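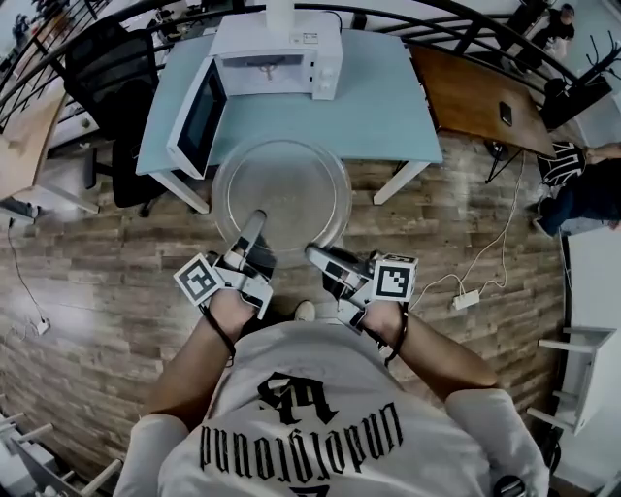
The Volport finds the phone, the phone finds the Volport, they shake hands, and then the film doesn't play. The TV shows the loading ring and holds it there for as long as I care to watch. I've come to know that ring well. It is a plain pale circle, clear in the middle, much like the round glass microwave plate in the photo, except that a microwave plate eventually comes with dinner. No error message, no code, no sound. The phone meanwhile says "Playing on Living Room" with total confidence.

Ticket 227
Opened: September 9, 2023
Opened by: Cathal Ní Mhurchú
Product: Volport casting box, with the Gerance app on the phone
Status when opened: New
Priority: Normal (I was offered a menu. "Maddening" wasn't on it.)

What I expect: press the cast button in Gerance, pick the TV, watch the film.

What I get: ring.

What works: music from the same app, to the same box. Photos. The box's own menus, including a screensaver of lakes that has never once failed to load. Short clips also play, if they're very short. Anything longer sits on the ring until the app gives up, and the app gives up after 600 seconds. I know the figure because it's in the log, under "session timeout." I would have guessed longer.

Already tried, before you ask: restarted phone. Restarted box. Restarted TV. Restarted router, a Wulton, which took it personally and renamed itself. Deleted Gerance and put it back. Tried another phone, borrowed, same result. Swapped the HDMI cable for one that still had the twist tie on it.

Reply from support

Thank you for contacting Volport Support. We understand that video playback matters to you. Please try the following steps:
Restart your phone.
Restart your Volport box.
Restart your router.
Make sure that your phone and box are on the same network.
If this solves your problem, no further action is needed.

Status changed to: Waiting for customer

Cathal Ní Mhurchú wrote

Did all four again, in the order given, in case the order was the trick. Ring.

On the same network question: yes, I think so, but the Wulton puts out two names, the 2 and the 5, and the box doesn't say which one it's on. It says "Connected" and shows a tick. I looked for more detail under Network and found the tick again, larger.

Could you tell me where to find it?

Reply from support

Hold the Back and Home buttons on the remote together until the diagnostics page opens. Please send us the line that starts with "link" and the line that starts with "fw." Please don't change any settings on this page.

Cathal Ní Mhurchú wrote

It took several goes, as the remote considers Home to be the more important button and goes home. Lines as follows, typed by hand, since the page can't be copied:

link: 5 / good / mesh no
fw: January build, update check off

I haven't changed anything on that page, though there's an item called "Rotate world" and I want it noted that I left it alone.

Two questions. Is January old? And why is the update check off? I never turned it off. I didn't know it was a thing that could be off.

Status changed to: Waiting for support

Reply from support

The update check can be switched off by a reseller profile. Where did you buy the box?

Cathal Ní Mhurchú wrote

Ó Dubhghaill, the shop that sold me the TV. They set up the pair of them together and I was pleased not to have to do it. There's an Ó Dubhghaill logo when the box starts up. I'd assumed it was just showing off.

I called them. The man there said the profile was for "stability," and that I should ask Volport. I said Volport had asked me to ask him. We both thought about that for a bit.

Reply from support

You can remove the reseller profile yourself. Go to Settings, then About, and select the logo. Keep selecting it until the box asks for confirmation. You'll have to enter your Wi-Fi password again. The box should then look for updates without being told.

Please note that this will also remove the lakes.

Cathal Ní Mhurchú wrote

Removed. Typed the Wi-Fi password with the arrow keys, twice, the first time with a capital where there isn't one. The box then found an update and downloaded it at a pace I'd call thoughtful.

After the update:
Short clip: plays.
Music: plays.
Film in Gerance: plays for the opening titles, then ring.

So it's better. I've now seen the name of a director.

Could it be subtitles? I had them on. When I turned them off in the app, the film carried on from where it had stuck, with no ring at all. Turned them on again and back came the ring. I did this enough times to annoy everyone in the room.

Status changed to: Waiting for support
Tag added: subtitles

Reply from support

Thank you, that's very helpful. We've been able to reproduce this. When the subtitle file is over 600 lines long, Gerance sends it to the box again and again, and the video waits behind it. Short clips have short subtitle files and so weren't affected. The old firmware had a separate fault that stopped longer videos from starting with or without subtitles.

Until the app is fixed, please turn subtitles off in Gerance and turn them on from the Volport remote after the video has started. The button is the one with the speech bubble.

Cathal Ní Mhurchú wrote

Tried it. Film started, pressed the speech bubble, subtitles came up in Portuguese. Pressed it again, English. Watched the whole thing through to the end, and it wasn't very good, but I don't believe that's your department.

Happy for this to be closed if the app fault has a ticket of its own somewhere. Please don't merge it into mine. I'd like to stop getting the emails.

Also, is there any way to have the lakes back?

Reply from support

The app fault is with the Gerance team under a separate ticket. You won't receive emails about it.

The lakes belong to the reseller profile. We can offer a screensaver of bridges under Settings, Display.

Status changed to: Solved

Cathal Ní Mhurchú wrote

Bridges will do.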